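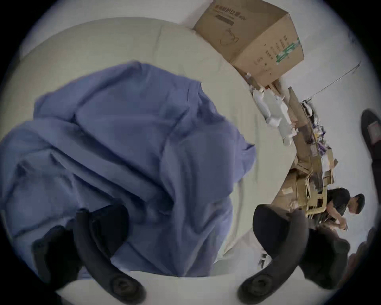
A blue cloth on a pale tabletop, with an open cardboard box beyond it.

The Case for Folding Before Storing

Shared workrooms tend to treat cloths as an afterthought. Tools are hung, paper is filed, and the cloth is dropped wherever the last task ended. It is the position of this column that the habit deserves correction.

The Kozan workroom keeps 863 cloths in circulation. Until September they went back into whatever carton stood nearest, very often one whose printing announced other contents entirely. A box marked for protective masks will hold linens well enough, but the person looking for linens will not open it.

Folding takes a clear table and a little patience. The cloth should be spread flat, smoothed from the center and folded in thirds – never rolled, as rolls loosen on the shelf. The old label should be covered and a new one written by hand.

Some members object that a cloth is meant to be used and need not look tidy. The objection has merit during working hours. At closing, however, a heap passes the work on to the next shift, and six minutes of folding is a fair thing to ask of adults.

Related items
Shelving at Gruden: A Second Look
Should Cartons Be Reused?
Steson Linen Room Hours
Letters: The Flullel Table Rules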